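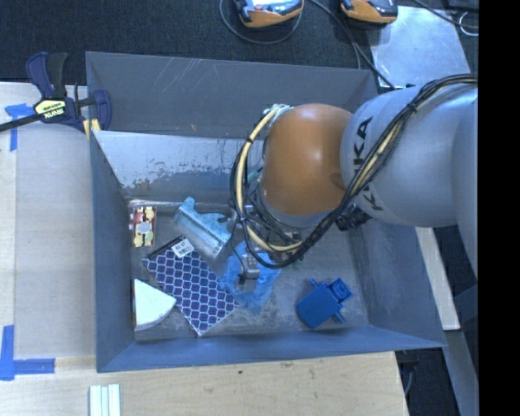 HOME & CLUTTER

Friday, December 2, 2022

I have never trusted the big bin. Every tidying book I've borrowed from the library in Plosside sooner or later tells you to get one large container, throw in whatever has no home, and sort it at the weekend. The weekend is doing a lot of work in that advice.

Look at what ends up together. A flat packet with a hexagon pattern on it, lying on the slant. A crumpled bit of see-through blue plastic, something ribbed and pale blue beside that, a little red and yellow thing over by the side, a white wedge in the corner. There's a label on the patterned packet with print so small it might as well not be there. Six things, plenty of grey floor left, and already I couldn't tell you what shelf any of them belongs on. They have nothing in common except the bin.

Mine was a Holero, bought in May after I read a glowing write-up that I now suspect was written by someone who lives alone with one chair. It cost 21 pounds, which is a lot for a box. The leaflet promised a "calmer home in 9 days". By day three it had the spare fuses in it, two odd gloves, a bag of picture hooks and the instructions for a kettle we no longer own. On day nine I was on my knees looking for the fuses.

The argument for a big bin is that everything is in one place. Well, so is a landfill. Flat things slide under bulky things, and soft plastic spreads itself over whatever you're after. And grey is a poor choice of colour, I think, because anything dull just sinks into it. You find the bright stuff first every time, and it's never the bright stuff you want.

I did try dividers. Bukent do a set of 13 that clip together, or are meant to. Some of mine clipped. The rest leaned on each other until somebody dropped a torch in, and then they were just more things in the bin.

What I do now is duller. Shoeboxes, old ones, with the lids off -- one for anything electrical, one for fixings, one for paper I'm afraid to throw out. Wrappers and bits of plastic go straight in the recycling if the council will take them, or the rubbish if it won't. I don't keep packaging "in case" any more. I kept the padded bags from a parcel for over 5 years once and then bought new ones when I needed to post something.

The Holero is in the shed with compost in it. It's quite good at that.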